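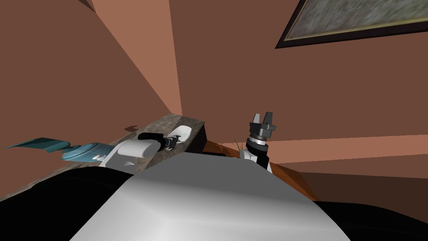 Perguntas que me fazem sobre o Munum

Sou eu que trato da recolha de exemplos do Munum, o projeto em que ensinamos um robô de dois braços a fazer tarefas de casa em simulação. Juntei as perguntas que me chegam por mail, sem grande ordem. Se faltar a vossa, escrevam!

O que é um "exemplo", afinal?
Uma tarefa feita do princípio ao fim por uma pessoa que comanda o robô à distância, dentro do simulador. Guardamos as posições das juntas, o abrir e fechar das garras e o que as câmaras viram pelo caminho. O modelo aprende a partir daí.

Quantos já têm?
2.510 aprovados. Na casa Widdale (a dos balcões de pedra, a minha preferida) vamos em 700, quase todos à volta do lava-loiça.

Porquê em simulação?
Porque posso repor a cozinha inteira com uma tecla, e se o braço atravessar um armário ninguém me manda a conta. Claro que a física não é perfeita: o contacto entre os dedos da garra e as coisas fininhas ainda me dá dores de cabeça.

Preciso de experiência para gravar?
Não. Peço 20 tentativas de treino, que vão logo para o lixo, e depois começamos a sério. Quem joga com comando costuma apanhar o jeito depressa, mas também tive gente que nunca tinha pegado num e que grava lindamente.

Tenho de usar os dois braços?
Depende da tarefa. Numa tarefa de um braço só, o outro pode ficar levantado, com a garra aberta, desde que não tape a câmara da cabeça. Só peço que não o andem a abanar enquanto pensam, que o modelo aprende isso também (já aprendeu uma vez, levei uma semana a perceber de onde vinha o tique).

Enganei-me a meio. Apago?
Se deixaram cair o objeto e o apanharam outra vez, fica! Adoro esses. São os que ensinam o robô a recuperar. Se se perderam, pararam para ir buscar café ou chocaram com o balcão, carreguem em descartar e sigam para o próximo.

Há uma velocidade certa?
Calma, mas sem parar. Pausas de mais de 2 segundos são marcadas pelo Cenen, a nossa ferramenta de revisão, e depois sou eu que tenho de as ver uma a uma.

Os móveis mudam de sítio entre gravações?
Mudam os objetos, as texturas e o ponto de partida do robô. As paredes e os balcões ficam. Para plantas de casa mesmo diferentes temos o conjunto Liyanage, que abre em abril.

Posso usar os dados no meu trabalho?
Os da Widdale sim, para investigação, basta pedir-me acesso e dizer para que são. Os restantes ainda estão em revisão, e a fila está comprida.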